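Keeping the fingers in line at Gounder

I'd been told to come at 8 if I wanted to see the gripper before anyone started work with it, so I turned up with a coffee I never got round to drinking. The technician who looks after the kit at Gounder had the thing upside down on a towel already, with a hex key between his teeth.

"Morning. Hold that," he said, and passed me a tiny pot of screws.

What he looks after is a hand-held gripper, the sort you carry about and work with your own hand while it records what it picks up. They call theirs the Pretow (after a village one of them grew up near, I gather). Two fingers, two plates, a marker on each plate, and a camera looking down over the lot. I'd expected something a lot fussier!

So what goes wrong with it? "Screws," he said straight away. "It gets picked up and put down all day long, so they creep. You don't see it happening. You just notice one morning that the left finger arrives a bit before the right." He does every screw on both plates each morning, always starting from the left, and he doesn't use much force. He stripped a thread in March by being keen and had to wait 14 days for a new plate from the supplier in Werau. He still sounds cross about it.

After the screws come the markers, those little black-and-white squares. The software reads them to work out how far open the fingers are, so a smudge or a lifting corner can throw the numbers off. He wipes them with a dry cloth. "Never the wet wipes. I did that once and took half the print off — lovely clean square, no use to anyone."

Then he closes the fingers on something thin. He likes a flat, slim piece for this, as a fat block will sit happily between fingers that are well out of line.

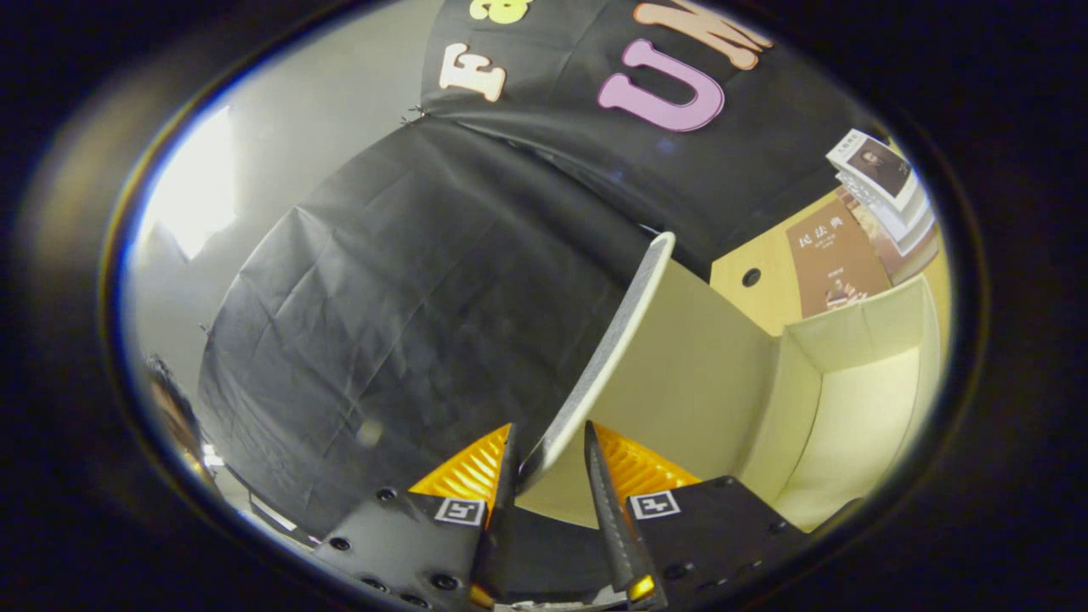 The Pretow's black fingers on the lower end of a thin white panel, with a marker on the plate at either side.

"If the tips are out, the panel twists when you squeeze," he told me. "You feel it in your wrist before you see it on the screen." He let me have a go, and I felt nothing whatsoever, but he was very kind about that.

The log is a school exercise book, which I was pleased to see. The last entry before my visit gave the count of closes since the fingers were last changed, 3,678, with "fine, bit stiff" next to it in pencil. He swaps the fingers when they feel wrong to him and says the count is mostly there for whoever covers his holidays. A new pair takes him about 40 minutes, and most of that goes on checking the opening against the markers again.

I asked whether he'd change anything. He'd like the screws to be all one size, please, and he's written to Vonderura, who make the plates, to say so. They wrote back and thanked him. He'd also like people to stop putting it down on its fingertips, and there's a note taped inside the case lid about that, in capitals, with the word FINGERTIPS underlined twice.

By then the others were arriving and somebody wanted it, so he took his screws back off me, counted them and handed the gripper over.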